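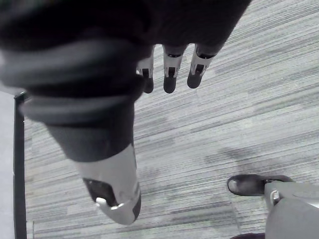
Drying Time of Tufted Carpet Tile After Spot Cleaning

Project report, Building Services Laboratory
Prepared by: Rosine Cordier, Heriberto Ticona, Dennis Mfaume
Supervisor: Elvira Arango

1. Background

Carpet in teaching buildings is usually cleaned in the evening and walked on the next morning. If the pile is still damp when people return, soil is picked up faster and the backing may start to smell. The Arrieta building has had complaints of this kind on its upper floor, where the ventilation is switched to a low setting after 6 p.m.

The aim of this project was to measure how long a tufted nylon tile takes to return to its starting mass after a fixed amount of water is applied, and to compare three conditions: still air, moving air, and still air after blotting. Chemical residue was left out of the scope.

2. Materials

All samples were cut from one batch of Osero tile with a bitumen backing. Each sample was square. They were stored in the test room overnight before use so that their moisture content matched the room. A second product, Skirnel, was considered during planning. It has a felt backing that absorbs water, and we expected the mass readings to mix pile drying with backing drying, so it was dropped.

The balance reads to a hundredth of a gram. It was checked against a 500 g reference mass at the start of each session. Air movement was supplied by a desk fan on its lowest setting, placed at the same height as the samples.

3. Method

Each sample was weighed dry. Tap water was then applied with a syringe in a grid pattern, 10 ml per sample, and the sample was weighed again at once. For the blotted condition, a folded cotton towel was placed on the pile under the 500 g mass for one minute and then removed before the second weighing.

Samples were placed on a wire rack and weighed every half hour. A sample was recorded as dry when two readings in a row were within 0.1 g of the starting mass. Eight samples were used for each condition. Room temperature and humidity were logged, and a session was thrown out if the humidity drifted outside the limits set in the lab plan. One session was lost this way in October, when a window in the corridor had been left open, and it was repeated.

4. Results

Samples in still air took the longest. The median time to dry was 10 hours, and the slowest sample was still above the limit when the building closed, so its final reading was taken the next morning and is marked as late in the data sheet. Samples in moving air had a median of 6 hours. Blotted samples in still air had a median of 8 hours.

The mass curves have the same shape in all three conditions. Loss is nearly steady at first and then slows down. We take the steady part to be water leaving the upper pile and the slow part to be water held near the base of the tufts, where air does not reach easily. The fan shortened the first part a great deal and the second part only slightly.

Blotting lowered the starting water content but left the slope unchanged. The gain came entirely from having less water to remove.

5. Sources of error

The rack exposes the underside of the tile, and a floor does not. Bitumen backing passes very little water, so the effect should be small, but the cut edges were unsealed and some loss through them is likely. Small samples have more edge for their area than a full tile. Times measured here are therefore probably shorter than those on an installed floor.

The fan was not calibrated. We borrowed an air speed meter from Alcides Cárdenas for the last two sessions, and the readings varied across the rack by more than we had assumed. Sample positions were rotated between weighings from then on. Earlier sessions were not corrected.

6. Recommendations

For the Arrieta building, leaving the ventilation on its daytime setting until midnight after cleaning would be the simplest change to test. Blotting is practical for single spots only. A follow-up project should use full tiles on a concrete slab, with sealed edges, and should include the Cukar low-moisture cleaning method, which the building office is already considering.

Raw readings and the humidity log are stored with the lab copy of this report.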